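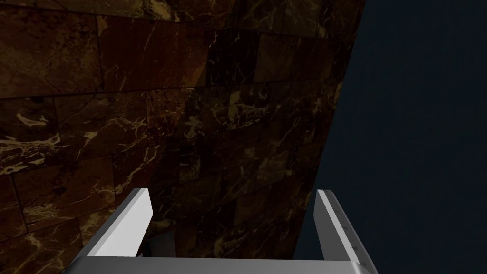 3.2 Routing and green siting

The Caven course was routed over 300 acres of former grazing land, with the clubhouse on the ridge and both nines returning to it. Drainage decided most of the early choices. Water leaves the ridge along a few shallow swales, and the routing by Colm Fahy crosses each of them at a right angle where the slope allows. Surface runoff behaves differently on hard finishes near the clubhouse, where joints set the pattern. The veined brown stone tiling rendered in Figure 3 is divided by darker grout seams, and we treated seams of this kind as separate lines in the runoff model. Turf areas were modeled as continuous surfaces.

Figure 3. Rendered view of a marble tile wall.

Green sites were chosen before tee sites on all par-3 and par-5 holes. A site was kept if it drained on at least two sides and received morning sun in September, when shade from the hardwoods is longest during the main playing season. Sites that failed the shade test were moved uphill or dropped. The Borkowska parcel, added late, gave the back nine a wider corridor and removed one road crossing.

Fairway widths were set at the landing area and narrowed toward the green. No fairway was placed within 100 feet of the property line. At the neighboring Brolau course, built on similar soil, boundary fairways had to be regraded after opening, and the Titance survey crew advised a larger buffer here. Bunker positions were left open until the rough grading was staked and are discussed in Section 3.3.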